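Steaming buns in an electric steamer

Steamed buns are soft, pale rolls made from a yeasted wheat dough and cooked over boiling water instead of in an oven. I've been making them for 15 years, and when Chiamaka Edet asked me to write the entry for our cooking wiki I said yes before she'd finished the question!

The dough is simple: flour, yeast, a little sugar, warm water. Some people add milk or a spoonful of lard (I do, on Saturday, when I have time to fuss). The filled kind gets gathered at the top into pleats, and those pleats soften and wrinkle a bit as the bun cooks. Plain ones can just be rolled smooth.

Equipment

Bamboo baskets are the classic choice, but an electric cooker with a metal steamer on top is what I reach for most. The water goes in the pot underneath, the tray with the holes sits over it, and the lid closes everything in. Mine came secondhand from Mac Carthaigh, a kitchen shop near me, and my sister swears by the Altex her neighbor passed along.

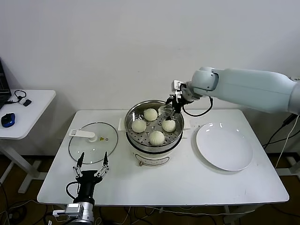

Space matters more than people expect. Buns puff up to half again their size, so leave a good finger's width between them or you'll be tearing skins apart later. I cook small batches for that reason, and I cut little squares of parchment to go underneath – old recipes call for cabbage leaves, and those work nicely too.

Steaming and resting

Most filled buns take 12 minutes once the water is properly going, plain ones closer to 10. Then turn off the heat and wait 3 minutes before you touch the lid. Lift it straight away and the tops can collapse, and yes, I've ruined plenty that way. When you do take it off, tilt it away from the food so the drips land somewhere else, then lay it flat beside the cooker.

Have a plate ready close by, a wide one so the buns don't end up in a pile. They're sticky when fresh and will happily glue themselves to each other.
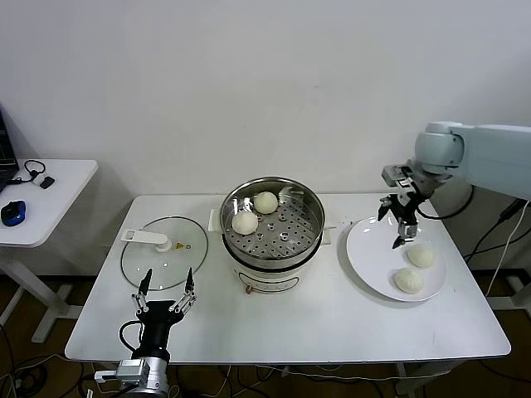
Two buns on the plate and two in the steamer basket, with the glass lid set to the left.

Leftovers keep in the fridge for a couple of days and freeze well. Steam them again to warm them up – a microwave makes them chewy unless you drape a damp towel over the top.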